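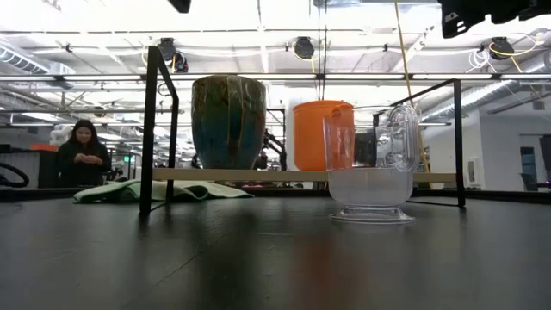

A shelf task at the Naltell test hall in Flisville: mug and cup on the plank, clear pitcher on the tabletop.

The rule book at Naltell is 18 pages long, and Hayley Ackroyd can tell you which accident or near miss is behind almost every one of them. She runs the test hall, a high room with ductwork overhead and rows of fluorescent lights, where robot arms learn to handle household things.

Most people who visit ask about the arms. Ackroyd would like them to ask about the tables.

"The arm does what it does," she says. "The table is where people get casual. They put a coffee down. They lean on it to read a message."

The first version of the rules was two pages. It covered the emergency stop, the speed limit during setup and who was allowed to switch a cell on. It said nothing about what could go on the table or who had to write it down. That lasted until the company took on a contract with Clava, a kitchenware distributor, which wanted to know how reliably an arm could take cups and jugs off a shelf. Naltell sent over a report covering 3553 attempts. Clava sent back a list of questions, and the hall could answer fewer than half of them.

Which cup was used on which run? Had the shelf been moved between sessions? Were the ceiling lights all on? In 262 cases there was no setup record at all, and those attempts had to be thrown out.

"That was a bad week," Ackroyd says. "We'd done the work. We just couldn't show it."

The current rules start with the setup sheet. Before a session, the operator records each object on the table and where it starts, along with its material and finish. Clear plastic gets its own box on the sheet. A see-through pitcher is a hard object for many vision systems, which may pick up whatever is behind it, and a result with a pitcher in front of an orange cup shouldn't be averaged in with a result from a cup on its own. Glazed ceramic and soft cloth have boxes too. So does the tabletop, as a glossy dark surface throws reflections that a matte one doesn't.

Next come the people. Each cell has one named operator per session, and only that person may start a run. Anyone else can be in the hall, but the operator has to know they are there and has to stop if they come inside the marked distance. The distance is worked out for each cell from the arm's reach and top speed, and it is checked again whenever a tool is changed. Operators hold the stop button in their hand during any new task. For a task that has been run before, they may keep it within reach.

Phones are allowed in the hall and not allowed for the operator during a run. Ackroyd tried a full ban for a month and dropped it. People went outside to take calls and came back in without telling anyone, and she decided she would rather know where they were.

Cables get nearly a page. Every one that hangs from the ceiling must be clear of the arm's full range, including positions the task doesn't call for. The check is done by moving the arm slowly to its limits with the table bare, and it takes up to 15 minutes. Operators complain about this one more than any other rule.

Breakable things were argued over for longest. Some of the staff wanted plastic only. Seixas, the outside safety firm that reviews the book every December, did not object to ceramic as long as broken pieces were treated as a stop condition: power off, gloves on, the whole table cleared and wiped before anyone restarts. That went in as written. A chipped mug is retired the same day, even if the chip is small, and its replacement is logged as a new object with a new number.

The published robot safety standards cover a lot of the first part of the book, and Ackroyd tells smaller labs to read those before writing a word of their own. They are less help with record keeping, or with a shelf full of somebody's cups. For that she suggests writing down what the team already does, running it for a month and seeing which lines get skipped.

At Naltell the skipped line was the closing check. Operators were supposed to note at the end of a session whether anything had shifted, and by late afternoon hardly anyone did. The note is now the first thing on the next day's sheet. A different person fills it in, before the cell is switched on.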